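The Slow Wear of Sheet Metal
What scratches, coatings and drain holes say about the trays and bins that small shops use every day

By Nayeli Cárdenas
2 April 2023

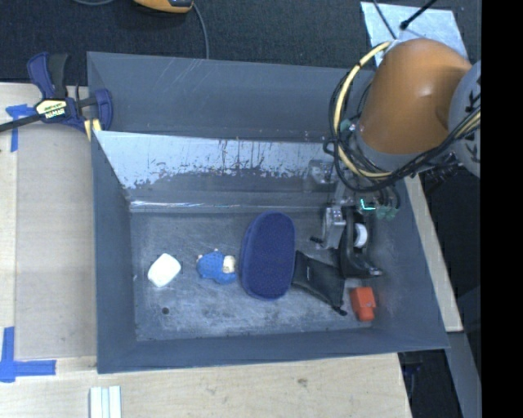 Scratches come first

A metal tray starts to change the first time something is dragged across it. On painted or powder-coated steel, the coating carries the damage for a long while before the metal does. On bare stainless, the marks go straight into the surface and stay there. Neither result says much about strength. A tray wall 1 millimeter thick can carry thousands of fine scratches and lose almost nothing from its cross-section.

What scratches do change is friction and cleaning. A polished floor lets parts slide to the low corner. A scuffed one holds them where they land, and it holds grit too. At Wernby, a repair shop for sewing machines and small kitchen appliances, the bench trays are sorted by surface. Newer ones take screws and springs that will be poured out again. Older ones take castings and covers that should stay put.

The shop started keeping a log in May of last year, after two trays rusted through at the same corner. By the end of the winter it held 1,063 entries, most of them a tray number and a word or two. "Corner lifted." "Burr, filed." "Stained, oil." The entries are dull to read one at a time. Read by tray number, they show that most trays fail in the same way.

Where the corrosion begins

Flat areas are rarely the problem. Rust in a coated steel tray tends to start at an edge, a weld or a punched hole, where the coating is thinnest. Liquid paint pulls back from a sharp corner as it cures. Powder does somewhat better, but it also thins over any edge that was not rounded before coating. A shop can see this with a cheap coating gauge: take one reading in the middle of the panel and one as near the edge as the probe allows.

Drain holes deserve more attention than they get. A punched hole has a clean side and a torn side. If the torn side faces up, it catches rags and leaves a ring of burr that the coating will not cover well. If it faces down, the burr is out of the way, but water hangs on it after the tray is washed. The usual fix is to break both edges with a countersink before coating. It takes a few seconds per hole and is often skipped on low-cost trays.

Welded corners have a different weakness. The inside seam may be ground smooth and sealed while the outside seam is left as it came from the welder. Moisture gets in from the outside and the first sign is a blister in the paint on the inside, some distance from the actual gap. Derese, which folds and welds trays to order for shops in its area, now offers a corner folded from a single blank with no seam below the rim. The fold uses more sheet and costs more, and the trays stack less tightly.

Walls and angles

A vertical wall gives the most volume for the footprint. It also makes an inside corner that is hard to wipe and hard to get fingers into. Sloping the wall outward solves both and lets empty trays nest. The price is floor area. A tray with a top opening of 24 inches and walls 7 inches high loses close to 4 inches of floor width if each wall leans out by 15 degrees.

Depth matters more than most buyers expect. High walls keep parts in when the tray is carried, but they shade the floor, and a dark finish makes this worse. Small dark screws on a dark floor under a single overhead lamp are slow to find. Wernby painted the floors of four deep trays off-white and left the walls alone. The paint chipped within weeks and the chips ended up in the work. The shop went back to plain floors and moved the lamps.

Liners, and what they hide

A liner is the common answer to scratching. Cork, rubber sheet and closed-cell foam all work, and all of them bring a new fault. Anything that lies against metal without being bonded to it can trap moisture underneath. Trays lined at Wernby were pulled for inspection after 11 weeks. The floors under loose rubber had more rust than the unlined trays on the same shelf.

Bonded liners avoid the trapped layer as long as the bond holds. Prurneteck sells a thin polymer sheet with adhesive backing that the shop has used on 13 trays. It trims easily with a knife and takes solvent wipes reasonably well. The edges are the weak point again. Stopping the sheet a quarter inch short of the wall, with the corners cut to a radius, has kept it down better than running it tight into the fold.

The other route is to coat again. Truvitz supplies a two-part epoxy meant for tool cabinets, brushed on over a sanded surface. It cures hard and smooth, and it will chip if a heavy casting is dropped on it. Surface preparation decides most of the outcome. A degreased, sanded floor holds the coating. A floor that was only wiped lets it go in sheets, usually starting from a scratch that still had oil in it.

Care that fits in a working day

Wash in warm water with a mild detergent, rinse, and stand the tray on one corner until dry. Dry the rim by hand, especially if it is rolled, as the roll holds water. Check holes and outside seams once a month with a fingertip and a flashlight. A spot of rust smaller than a pencil eraser can be sanded to bright metal and touched up the same day.

Bare steel trays need a wipe of light oil, thin enough that a paper towel comes away nearly clean. Stainless needs none, but it should be kept away from carbon steel wool, which leaves particles that rust on the surface and look like a fault in the tray.

Replacement is a matter of the floor – if it flexes under a thumb near a corner, the tray should come off the bench. Wernby cuts the good panels out of its retired trays and uses them as shelf dividers.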